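I finally caved and bought a second-hand handheld. My friend Azlan had been selling off bits of his collection since April, and when he offered me his old Vukeo with a box of cables and two games, I said yes before he'd even named a price. (It was sixty bucks. I would have paid more, don't tell him.)

I missed these the first time round. I was deep into PC strategy stuff back then and thought small screens were for people with long train rides. Well, now I have a long train ride! So every morning I get on, find a seat if I'm lucky, and play Brestingate until somebody's backpack hits me in the ear.

Brestingate is a tile puzzler with 106 levels, and it is mean. You slide a little lighthouse keeper around a flooded town, and every move raises the water by one step. The first dozen levels let you think you're clever. Then it brings in locked gates, and I spent three days on a single screen before I noticed you could push the boat backward. There's no undo button, only a restart, and the restart plays the same sad trumpet every time. I've started hearing it in my sleep.

The other game was a racer and I've given it maybe ten minutes. The steering feels like pushing a couch.

As for the hardware, the screen is dimmer than I'd like and there's no backlight setting that fixes it, so anything near a window is a squinting job. The buttons are lovely though – clicky, a bit stiff, with a proper d-pad that doesn't slip into diagonals when you only want left. The left shoulder button sticks now and then. Azlan swears it never did that for him. 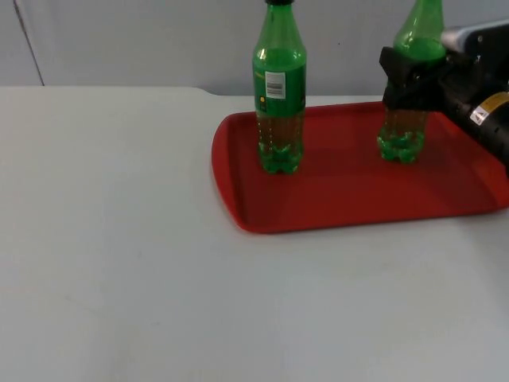 I did look into replacing the shoulder button, and there are kits for it, but the forum threads all end with someone hunting for a tiny spring on the carpet. I'll live with it for now. Brestingate doesn't use the shoulder buttons anyway.

I'm on level 60 and completely stuck, the one with the two gates and the church. If you've beaten it, leave me a hint in the comments – a small one, please, I still want to be annoyed for a few more train rides.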